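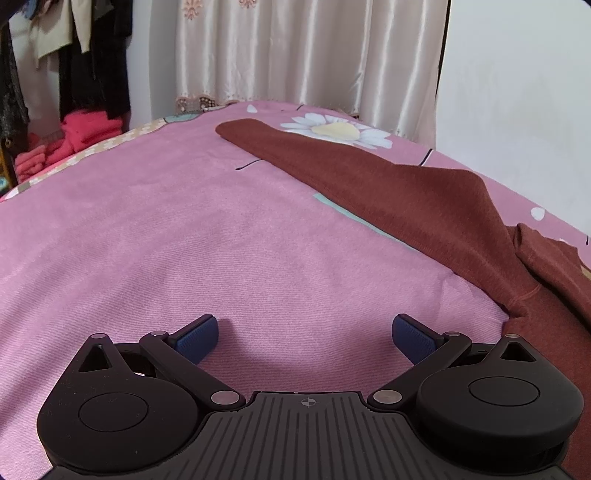

Folding a jumper with the hand-held gripper

These instructions are for students starting on the folding task in the Menia challenge. They cover one session at home, from setting out the garment to handing in your recordings. If you haven't done the gripper check in the club room yet, do that first with Mafalda Pacheco and come back to this page.

What you need

One hand-held gripper, charged, with both finger pads fitted
The storage card that came in the same case
A bed with a fitted or tucked sheet
One knitted jumper or cardigan
Your log sheet and a pen

A bed works better than a table for this task. The garment doesn't slide as much, and you can walk along one side while you work. A printed sheet is fine and so is a plain one. Avoid a sheet that is nearly the same colour as the garment, as it makes the edges of the sleeves hard to find later when we go through the recordings. Brown on pink is good. Navy on black is not.

Setting up

1. Clear the part of the bed you will work on. Clothes on a rack or in a pile beside the bed can stay there.

2. Pull the sheet reasonably flat. A few wrinkles don't matter, but a deep fold will catch the fingers when you slide them under a cuff.

3. Turn on the room light as well as opening the curtains if you are working in the afternoon. Three people last term lost their final takes when the sun went down partway through.

4. Look at the finger pads. They should sit square on the tips and close evenly against each other. If one is twisted, push it back by hand. Don't use glue. Spare pads are in the Bunik tub on the bottom shelf of the club room.

5. Open and close the fingers ten times and watch the linkages on both sides. They should move together. If one side lags, there is usually lint in a pivot. Brush it out with a dry toothbrush. Knitted garments shed a lot, so check again halfway through the session.

Starting positions

Each take begins with the garment in one of two positions.

Flat: front down, sleeves out to the sides, hem toward you.

Dropped: pick the jumper up by the collar, hold it at shoulder height over the bed and let go. Leave it however it lands, even if it ends up in a long twisted strip or with a sleeve hanging over the side. The point of the dropped start is that the garment is bunched, so please don't tidy it before recording.

Do the flat takes first. They are easier, and you will get used to how much room the gripper needs.

Recording a take

1. Hold the gripper over the bed with the fingers open and pointing at the garment. Start recording and count to two before you move.

2. For a dropped start, find an edge you can recognise. A cuff or the hem band is best, because the ribbing is thicker and easier to pinch. Grip it, lift a hand's width and pull it slowly toward clear sheet. Release, move to the next edge and repeat until the garment lies open.

3. Fold the left sleeve across the body. Pinch at the cuff, lift, carry it over and lower it before opening the fingers. Do the same with the right sleeve.

4. Pinch one corner of the hem and bring it up to the shoulder. Then do the other corner. With one gripper you have to do this in two moves, and the fold will look crooked in between.

5. Press the fold lightly with the closed fingers. Back the gripper off, count to two and stop recording.

Use only the gripper. If your free hand touches the garment during a take, finish the take anyway and write H beside it on the log sheet. Takes marked H are kept in a separate folder.

A flat take should run to about 55 seconds once you have had some practice. Dropped takes vary a lot. Stop if you go past 600 seconds, mark the take as unfinished and start again from a new drop.

Common problems

The fingers close on the sheet as well as the jumper. You are pressing too hard. Come in at a lower angle and let the lower pad slide along the surface of the sheet.

The knit snags on a pad. Open the fingers fully and lift straight up. Pulling sideways will stretch a stitch.

The cuff slips out halfway across. Take a deeper pinch, so the band is well inside the pads. Thin knits may need a small bunch of fabric.

Handing in

Fill in the log sheet before you forget which take was which. Write the garment, the colour, the starting position and any H marks. Bring the card and the sheet to Custódio Godinho at the next meeting. He copies everything onto the club computer and will give you back a blank card.

We had 151 usable folding takes at the end of December, mostly flat starts, so dropped takes are what we need most. If you only have time for one kind after your practice, do those.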